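Etton district to rent kitchen robots before deciding whether to buy

ETTON — The Etton school district will rent two kitchen robots in December and put off a decision on buying more until the spring budget is drafted, board members agreed at their regular meeting.

The vote was 5-2. It replaces an earlier plan to purchase six machines at once, one for each school kitchen in the district, from Zalar, the supplier that answered the district's request for bids.

The rented machines are single arms on wheeled bases. They will go to the kitchens at McIver Elementary and Berkby Middle School, where they will be used for clearing counters, moving cups and containers, and loading dish racks after lunch. Kitchen employees will continue to do all cooking and serving.

Guilan Liao, the district's business manager, told the board that the purchase price was only part of what the machines would cost. She listed electrical work, service visits, replacement grippers and staff training, and said the supplier's first quote left out two of those items.

"I can't put a number in the budget for service if I don't know how often somebody has to come out," Liao said. "The rental gets us that number."

Under the agreement, the district can return the arms with 30 days' notice. Part of the rent will be credited toward a purchase if the board goes ahead.

Kadri Adomaitis, who voted against the rental, said the money should go to filling open kitchen positions first. Two of the district's kitchens have been short a worker since the start of the school year.

Divina Abella, the food service director, said she supported the rental but wanted the machines tried on ordinary cleanup, with the cups, sponges and soap bottles the kitchens already have.
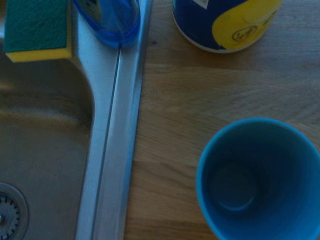 Abella has asked that each kitchen keep a daily log of how long cleanup takes, how often an employee has to step in, and anything that gets broken. The logs will go to the board with Liao's cost figures.

Counter space also came up. Oi-ling Yuen, the kitchen lead at McIver, said the base needs a clear strip of floor next to the sink, and the school's rolling carts are parked there now. The carts will move to the hallway closet for the length of the rental. Berkby's kitchen is larger and needs no changes apart from a new outlet.

Board chair Ngozi Mohammed said the purchase question would return to the agenda once the logs are in. Any purchase would require a separate vote and a new round of bids.

The board meets next at 6 p.m. in the McIver library.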